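梅雨どきの台所しごと、ぬかと乾物と布巾の話

じめじめした日が続くと、台所に立つのが少しおっくうになりますね。わたしも朝いちばんに窓を開けて、流しの前でしばらくぼんやりしてから、ようやく湯を沸かす気になります。そんな季節ですが、手をかければ気持ちよく過ごせるのもまた台所で、今回は七月に入る前にやっておきたいことを、思いつくままに書いてみました。長くなりますので、お茶でも飲みながらどうぞ。

まずは乾物です。
昆布、干し椎茸、切り干し大根、麩。どれも日もちがすると思って、つい引き出しの奥に寝かせてしまいます。うちの引き出しからも先日、いつ買ったのか思い出せないひじきが出てきました(封が開いていなかったのが救いです!)。梅雨の前に一度、全部出してみてください。袋の口を輪ゴムで留めてあるものは、この際びんか密閉袋に移します。びんは煮沸したあと、口を上にして自然に乾かし、底に水気が残っていないのを指で確かめてから使います。ここを急ぐと、あとでがっかりすることになります。

乾燥剤は、海苔や煎餅に入っていたものを取っておいて使い回すという方も多いでしょう。わたしも長いことそうしていましたが、シリカゲルの青い粒が桃色になっていたら、もう湿気を吸いきったしるしです。フライパンで弱火でそっと炒ると青に戻る種類もありますけれど、袋の表示で再生できると書いてあるものに限ってくださいね。石灰の乾燥剤は水に触れると熱を出しますから、濡れた流しのそばに置きっぱなしにしないこと。火にかけるのもいけません。

干し椎茸は、びんに移す前にざるに広げて、からりと晴れた日に二時間ほど日に当てておくと香りがよくなります。かさの裏側を上に向けるのがこつで、これは祖母から教わりました。祖母は縁側に新聞紙を敷いて、猫が来るたびに「こら」と言いながら見張っていたものです。昆布は日に当てずに、涼しい棚の上段へ。表面の白い粉はうまみですから、洗わずに固く絞った布巾でさっと拭くだけで十分です。ふわふわと綿のようなものがついていたら、それはかびなので、惜しくてもあきらめます。

粉ものは冷蔵庫へ、と申し上げておきます。お好み焼きの粉やホットケーキの粉は、だしや砂糖が入っているぶん、小さなダニの好物なのだそうです。口をきちんと閉めて、なるべく早く使いきるのがいちばん。わたしは袋に開けた日を油性ペンで書いています。書いても忘れるのですが、書いていないよりはずっとましです。

つづいて、ぬか床。
気温が上がってくると、ぬか床はとたんに元気になります。冬のあいだは一日に一度混ぜればおとなしくしていたのが、この時期は朝と晩の二度。底のほうを上に、上のほうを底に、ひっくり返すつもりで大きく混ぜてください。ふちについたぬかは、固く絞った布巾で拭き取ります。そこからかびが来ることが多いのです。

酸っぱくなりすぎたときは、卵の殻を使います。よく洗って薄皮をはがし、煮沸して乾かしてから細かく砕いて混ぜ込みます。粉からしを小さじに一杯ほど足すという方もいて、わたしはからし派です。ぴりっとしたきゅうりの漬かり具合が夏らしくて、ごはんが進みます。水っぽくなったときは、炒りぬかと塩を足すか、干し椎茸をそのまま一つ埋めておきます。水気を吸ってふっくらした椎茸は、刻んで食べるとこれがまたおいしいんですよ。

旅行などで家をあけるときは、表面に塩を厚めに振って、容器ごと冷蔵庫へ。四日くらいの留守なら、それでまず心配いりません。帰ってきたら塩を取りのぞいて、捨て漬けのキャベツを一枚入れてやります。しばらくは塩気が強いので、その間に漬けたものは細かく刻んで、お茶漬けやチャーハンの具にするとよいでしょう。

ポルトガルから越してこられたジョアナ・ロボ(Joana Lobo)さんに、このぬか床の話をしたことがあります。料理の集まりで隣の席になったのがご縁で、塩漬けの鱈を水で戻すときのこつをお返しに教えていただきました。皮を上に向けて、身のほうを下にして水に沈めるのだそうです。皮が下だと塩が抜けるのをじゃまするとか。なるほどと思って、塩鮭の塩抜きでもまねをしています。

布巾と、まな板のこと。
布巾は使い終わったら石けんでもみ洗いして、広げて干す。たったこれだけのことが、雨の日には案外むずかしい。生乾きのにおいがついてしまったら、大きめの鍋に湯を沸かし、粉石けんを少し入れて煮洗いします。吹きこぼれやすいので、湯は鍋の半分くらいまでにして、そばを離れずに。アルミの鍋は黒ずむことがあるので、ステンレスかほうろうのものを使ってください。色柄のある布巾は別にして、白いものだけをまとめます。煮上がったさらしの、あの何とも言えずさっぱりした手ざわりが好きで、雨の午後にはわざわざやりたくなります。

木のまな板は、使う前に一度水で濡らすこと。乾いたまま魚や玉ねぎをのせると、においと色がしみ込みます。洗うときもまず水かぬるま湯で。いきなり熱湯をかけると、魚や肉のたんぱく質が固まってこびりついてしまいます。洗剤で汚れを落としてから熱湯をかけ、木目を縦にして立てかけます。日なたに長く置くと反るので、風の通る日陰がよいのです。

さて、しまう場所の話もいたしましょう。
台所の物入れは、使いみちごとに分けるより、「湿ってよいもの」と「湿っては困るもの」で分けると、この季節はずいぶん楽になります。土つきのごぼうや里芋は新聞紙にくるんで下のほうへ、乾物や粉は上のほうへ。じゃがいもと玉ねぎは仲が悪いようで、一緒に置くと芽が出やすかったり、傷みやすかったりします。わたしは箱を別にして、間に何かはさんでいます。

箱そのものも、年に二度は空にして拭いてやりたいものです。底の隅に玉ねぎの皮や砂がたまって、そこが湿気を抱えます。こすれた跡や小さな傷は、毎日使っていれば自然につくもの。汚れさえ落ちていれば、気にせず使い続けてかまいません。 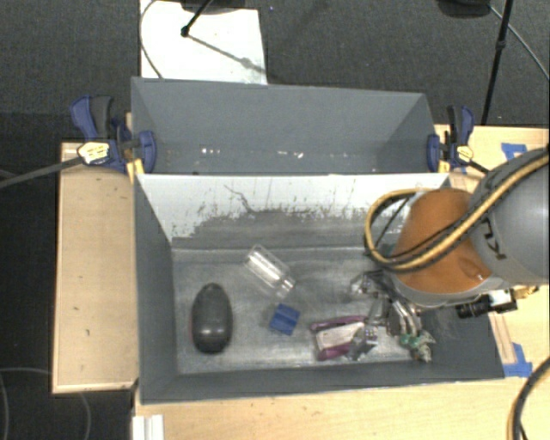

くらしの手しごと部

箱の内側を拭くときは、上のふちから底へ向かって布を動かします。底から始めると、せっかく拭いたところに上のほこりが落ちてきて、二度手間になるのです。最初にからぶきで砂や皮を集め、つぎに台所用の中性洗剤を薄めた水で拭き、水拭きをして、最後にもう一度からぶき。角には竹串に布を巻いたものがよく届きます。白くこすれたような汚れが残るときは、重曹を水でゆるく溶いたものをのせて、しばらく置いてからこすってみてください。ただしアルミには重曹を使わないこと。黒くなってしまいます。

拭き終えたら、ふたをせずに半日ほど風に当てます。雨続きで乾きが悪ければ、扇風機を弱にして向けておくだけでもずいぶん違います。底に新聞紙を敷くなら、月に一度は取りかえましょう。わたしは金曜日が古紙の日なので、前の晩にまとめて取りかえて、そのまま朝に出しています。

最後に、流しの下のことを少しだけ。
ここは家の中でもとりわけ湿気のたまる場所です。米を置いている方は、ぜひ冷蔵庫の野菜室へお引っ越しを。二リットルのペットボトルをよく乾かして、じょうごで入れておくと、場所もとらず、虫もつきにくくなります。唐辛子を一本入れておくのもよいですね。空いた流しの下には鍋とボウルだけ置いて、晴れた日は扉を開け放しておきます。

お酢のびん、みりん、油のたぐいも、底に輪じみをつくりがちです。びんの下に小皿か、折った紙を一枚敷いておくと掃除が楽になります。油のびんは首のところに細長くたたんだキッチンペーパーを巻いて、輪ゴムで留めておくと、たれたぶんを吸ってくれます。見た目はよくありませんが、一度やるとやめられません。

梅しごとの道具も、そろそろ出しておきましょうか。かめを焼酎で拭いて、竹ざるを洗って、重石を日に当てて。土用干しの手順は、次回ゆっくり書くつもりです。今年は赤じそを早めに頼んでありますので、ゆかりの作り方も一緒にご紹介しますね。

最近の記事
・新しょうがの甘酢漬け、薄桃色に仕上げるには
・麦茶は煮出しか水出しか
・鉄のフライパンのさびを落とす
・らっきょうの根切り、指ににおいを残さない工夫
・古いタオルで縫うぞうきん
・網戸の洗い方と、雨の前の窓拭き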